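Zotgate hand kit, customer day, Irell office
Notes for speaker (Fatos Vlachou). 13 slides. Speak slowly, please!

Slide 1. Good morning and thank you for coming. Say name. Say that I am from the application side and not from sales, so difficult questions are welcome. Prices are on slide 11, ask people to wait for it.

Slide 2. What is in the box. The gripper, two pairs of fingers, the wrist camera, one cable, the plate for mounting. The arm is not included. In Erska we had a customer who believed it was included, so say it two times.

Slide 3. Mounting. Four screws, then the cable goes along the arm and must have a loop at the last joint. If the loop is too short the cable will pull when the wrist turns. Show the loop with my hand.

Slides 4 and 5. The fingers. The standard pair is for boxes and cups. The narrow pair is for thin things, and it is slower because we limit the force. Changing a pair needs one tool, which is in the lid. Pass the narrow pair around the room and get it back before lunch.

Slide 6. The software. It is called Cui. You press Record, you move the arm by hand, you press Stop. Don't open the settings page during the talk, it is still half translated.

Slide 7. Numbers from our own test. 566 picks on the mixed table, 439 without help from a person. I must say clearly that this is our table and our light. Do not round up! If somebody asks about the other picks: most were flat items, and for those we recommend the suction option.

Slide 8. Service. The basic plan has a reply on the next working day. The larger plan has a visit also. Spare fingers are sent from Irell.

Slide 9. What we do not do. No food contact, no outdoor use, no loads over the value on the label. Here I was too quick last time.

Slide 10. Short break for questions, only about mounting and Cui.

Slide 11. Prices. The kit can be rented for 200 per month, with the basic plan inside. Buying is on the printed sheet. A rented kit can be bought later and three months of rent are then taken off.

Slide 12. How to start. One month of trial, one contact person on your side, one task chosen before we come. Better a small and boring task.

Slide 13. View from the wrist camera, with a finger at the lower right and pale grey over most of the rest. Leave it on the screen during the discussion.

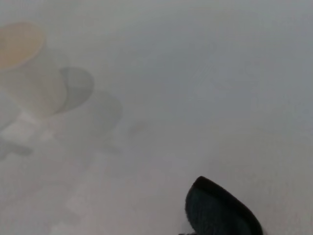 Fatos, I would move the rental price before the break. At Erska they asked for it already on slide 4, and after that they did not listen to the part about the fingers. Also please say if the three months count when a customer changes from the basic plan to the larger one, I was asked this twice and had no answer.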